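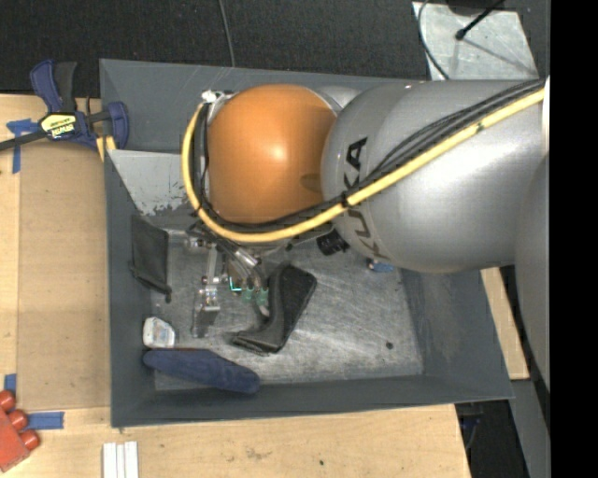

Buying for a Small Hardware Store: Arnar Thoroddsen

Search this site Enter keywords Go

Arnar Thoroddsen has run the Dillard hardware store for 21 years. He took it over from Wolfram Kramer, who still comes in two mornings a week to cut keys.

Most of his ordering gets done in April, before people start on their yards. "I used to order by feel," he said. "Then one year I had 333 hose washers and no rakes."

He now keeps a paper list by the register. When a customer asks for something he doesn't stock, he writes it down. Three requests and he orders it. Kramer never used a list. "I knew everybody," Kramer said. "They told me at church what they needed."

The store carries 2,967 items. Thoroddsen would like fewer. Paint takes up the most room and makes the least money, but people who come in for paint also buy brushes, tape and light bulbs.

He doesn't try to match the big stores on price. "A guy needs one bolt, I sell him one bolt," he said. "He doesn't want the bag."

Asked about retiring, he said he hadn't thought about it. Kramer said he had.

747 shares 21 comments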